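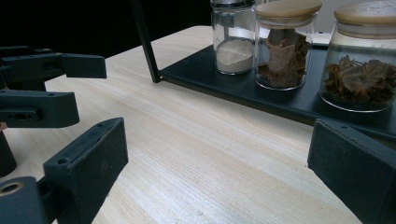

Quick one this month, I am behind on everything and the apricots won't wait.

Preserving class is back on. Sunday, June 9, 2019, in the long kitchen at Sorrentino, doors at nine, we start chopping whether you're there or not. Cost is 4 dollars plus whatever fruit you can carry. If you have no fruit come anyway, there is always too much.

What we're making – apricot jam, no pectin, low sugar. Then the pickled green beans from last year, since so many of you wrote in for the recipe and I lost it twice. Found it now. It was in the Kumel cookbook, page 166, where I'd left it as a bookmark. The book has its own bean recipe on the same page. Ours is better, more garlic.

Bring: an apron, a sharp knife, a towel, something to take your share home in. Lids must be new. Please. Old lids don't seal right and I dont want a repeat of January.

On the marmalade from January – yes it was runny. We pulled it too early. A few people have reboiled theirs and say it set up fine, one says it went to toffee. Mine is going over ice cream and I have stopped worrying about it.

Parking. The lot behind Alla is closed for paving, so use Emen Street and walk down. Do not park in front of the bakery, they have been very nice to us and I'd like that to continue. Side door, not the front, the front one sticks.

Sugar order went in last week. If you asked for a share of the big bag it'll be on the shelf by the sink with your name on. Pay me on the day, cash is easist.

Still looking for a second big pot, wide and heavy, not aluminum. Borrow or buy. Also a cherry pitter that works, the one we have mostly throws cherries.

Next class is pickles only, date to come once I know when the cucumbers are in. Reply to this email if you want a spot, or call the kitchen, extension 259, and let it ring.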